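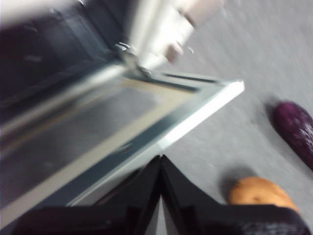 I'd been meaning to get to the Greltine open day for years, mainly because my sister keeps telling me I'll be the first person in the family to hand the cooking over to a machine. I hate cooking. I hate washing up more. So on 21st June I got on a train with a cheese sandwich and a list of questions, and the first of them was simply: can any of these things make my tea yet?

Short answer, no. Longer answer below, with quite a lot about vegetables.

Greltine is in an old carpet warehouse behind the station, and you sign in at a desk where they give you a sticker and a very nice biscuit. The sign-in sheet had me down as visitor number 89, and it was still before lunch! Our guide was Thérèse Ross, who has been there 8 years and talks at a tremendous speed. She took us to the kitchen room first, as that's what everyone wants to see.

The kitchen room is mostly tables. I think I'd pictured a full-size cooker with a metal butler standing at it, but the practice is done at toy scale, with a little oven and play food. There was a purple aubergine and a potato on the grey table beside the oven when I got to the front, and the oven door was hanging open, with a black two-fingered gripper close by it. I stood there far longer than I meant to. You do find yourself rooting for it.

I asked Thérèse why a door should be such a bother. She said a door is one of the worst things in a kitchen, from a robot's point of view, because it swings on its own path and the arm has to go along with it. Pull in a straight line and you're fighting the hinge. Then you've got the door sticking out in your way while you try to get the food past it. I've burnt my wrist on mine often enough to feel some sympathy.

Vegetables are their own headache. A potato is lumpy and rolls off when you nudge it, and an aubergine is long and shiny, so it matters which way round you take hold of it. One chap in our group wanted to know if they'd tried it with a real roast. Thérèse laughed and said the lot of us could come back in November and ask again.

After that we had 15 minutes with Carter Paquette in the laundry corner. His project is called Casa and it folds tea towels. It did fold one, start to finish, and we all clapped, and then it picked up the next by the middle and held it there like something the cat had brought in. Carter told us they'd logged 1,628 attempts at the towels since the spring. I asked how many had gone well and he said "more lately", so make of that what you will.

The shop-floor side was a different world, I have to say. The Rureo shelf stacker was putting boxes out at a fair old lick — same size box, same shelf, same height every time — and I watched it for ages without it dropping a thing. Put a bag of crisps in front of it, though, and they have to call somebody over. The man minding it used to stack shelves himself and reckoned his old job was safe on crisps alone.

Lunch was in the Simanjuntak room upstairs, made by people. Good soup, bread a bit dry. I got talking to a couple who look after her dad at home, and they weren't interested in roast dinners at all. They wanted something that would pick things up off the floor for him. I'd not thought of that, and it did make my questions about washing up look a bit feeble. They said they'd pay for that one job tomorrow and never mind the rest.

If you go, take the earlier tour, as the kitchen room gets packed and it's hard to see past people's rucksacks. Wear flat shoes. Parking is dreadful but the station is two minutes' walk, and the café by platform one does a decent cup of tea — I had beans on toast when I got home and cooked it myself.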